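4.2 Le poste de remise sous tension chez Stemudex

Le second terrain est l'atelier de reconditionnement de Stemudex, où des appareils de bureau sont branchés, mis en marche, testés puis débranchés avant emballage. Avant l'arrivée du bras, ces gestes revenaient aux opératrices et opérateurs du banc d'essai, qui les répétaient tout au long du poste. Les relevés de l'atelier pour le mois d'avril font état de 2 016 cycles de branchement, répartis entre deux équipes. Aucune fiche de poste ne mentionnait cette tâche. Elle était comptée avec le test et apprise sur le tas.

Le bras, que l'atelier appelle Esby, a repris une partie de ces cycles. Il travaille sur une table ordinaire, avec les mêmes multiprises que celles des postes manuels. Ce choix vient de la direction technique, qui refusait de financer un support spécial, et il a eu des effets que le cahier des charges n'avait pas prévus. Une multiprise simplement posée se déplace quand on tire sur une fiche. L'opérateur la retient de l'autre main sans y penser; le bras n'a qu'une pince. Il a donc fallu que quelqu'un vérifie la position du bloc entre deux séries, et cette vérification est devenue une tâche à part entière, confiée d'abord à la personne la plus proche, puis inscrite au planning.

Kartini Hartono, opératrice au banc depuis l'ouverture de l'atelier, décrit ainsi le changement: « Avant, je branchais. Maintenant je regarde si c'est bien placé, et je rebranche quand ça rate. Le poignet va mieux. Par contre je ne peux plus penser à autre chose. » Plusieurs de ses collègues tiennent des propos voisins. La fatigue des mains recule dans presque tous les entretiens, tandis que l'attention demandée est jugée plus lourde, surtout en fin de poste.

L'interrupteur pose une question différente. Dans la procédure manuelle, l'opérateur allume la multiprise après avoir contrôlé à l'oeil l'état des câbles. L'équipe d'intégration, dirigée par Aiman Wuisan, souhaitait confier aussi ce geste au bras. Les opérateurs s'y sont opposés: appuyer sur le bouton vaut pour eux validation, et ils ne voulaient pas répondre d'une mise sous tension qu'ils n'auraient pas décidée. Un compromis a été trouvé après deux réunions. Le bras approche et insère les fiches, la mise sous tension reste manuelle - du moins sur les postes où un opérateur est présent en permanence.

La figure 2 donne la vue dont disposent les opérateurs sur l'écran de supervision, prise depuis le poignet du bras. Un des doigts de la pince y masque une partie du bloc, et plusieurs personnes interrogées disent préférer se lever pour regarder directement la table. Nous y voyons un indice de ce que Liew nomme, dans sa typologie, le travail de vérification déplacé: le contrôle demeure, mais il passe par un intermédiaire auquel on ne se fie qu'à moitié.

Figure 2. Vue depuis le poignet du bras: doigts écartés au-dessus de la table, bouton de marche et prises à cadre orange de la multiprise.

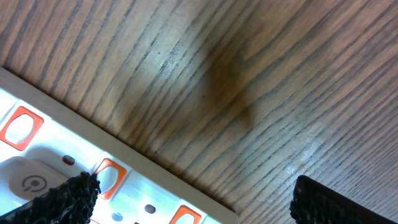 4.3 Comparaison avec le site de Jernidthorpe

À Jernidthorpe, l'automatisation a suivi l'ordre inverse. Les postes ont été redessinés avant l'installation du bras, et les opérateurs n'ont été consultés qu'à la mise en service. Le bloc de prises y est vissé au plan de travail, ce qui supprime la vérification de position, mais oblige à appeler la maintenance dès qu'il faut le remplacer.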